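Small Things, Sorted: A Gallery
By Lowri Owen
November

Print this page | E-mail this page

Most of the tidying advice on these pages deals with closets and garages. This gallery is about the small stuff: rolled pieces of cloth, cards, a sponge, a jacket. It goes with the drawer series Manolis Stamatopoulos wrote for the Tesness newsletter, and it covers the same ground with fewer words. He works with one divided tray, one small dish and a printed cloth, and he says that is enough for most tabletops.

Start with the divided tray. Wood is good because it stays put when you reach into it. Ours came from the Pescombe flea market and we paid five dollars for it.
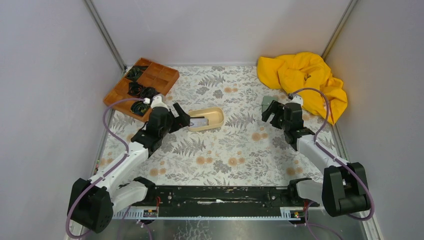

Roll each piece tightly before you put it away, and give it a square of its own. If a roll springs open, it was too loose, so take it out and do it over. Two rolls in one square will work for a while, but you end up pulling out both to get one.

Leave some squares free. A tray that is full on the first day has no place for whatever turns up on the second.

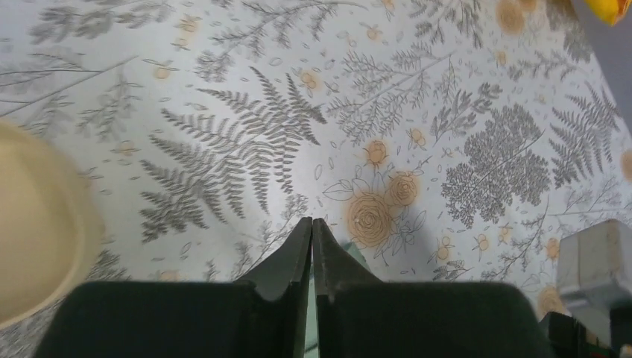 Pick your cloth before you pick anything else. A plain white one shows every crumb, and a very dark one hides small black items like hair ties and cable clips. A print in soft gray, with ferns and leafy branches and a few warm orange roses, falls between the two. Wipe-clean is easiest to live with. If yours is fabric, shake it outdoors and wash it by itself the first time. Manolis bought the end of a roll at Sánchez, the fabric store in Zallov, and had enough left over to line three drawers.

The sponge gets its own step. Clear one part of the table, wipe it, move things onto the clean part, then wipe the rest. You should not need a spray for this. 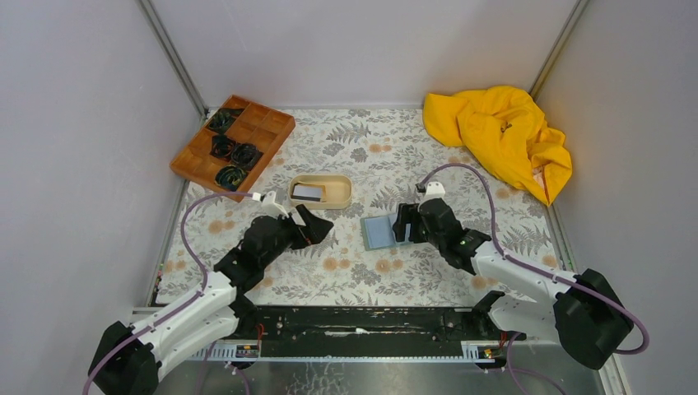

Light blue sponge on the printed cloth, with the oval dish nearby.

The dish is for flat things: a card, a ticket, a folded receipt. Keep it small. A big dish turns into a junk drawer without the drawer. Go through it when you go through the mail.

Large soft items are harder. A jacket takes up more of a table than everything else put together, and it doesn't belong in any tray. 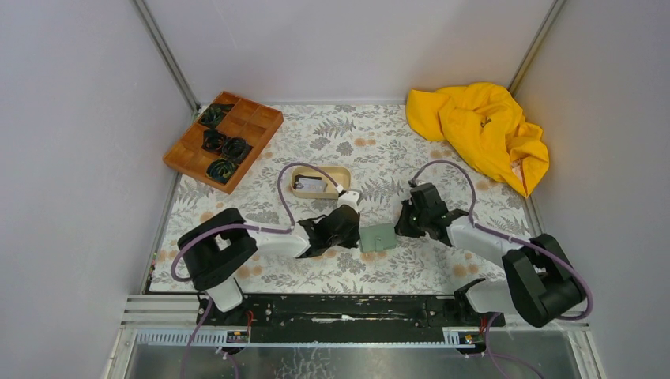

Hang it up if there is a hook within reach. If there isn't, fold it in thirds with the sleeves inside and put it on a shelf. Check the pockets first and move any cards or paper to the dish.

The drawer series continues next month with kitchen drawers, starting with the one under the toaster.

Contact Us | Copyright Tesness, all rights reserved | Back to top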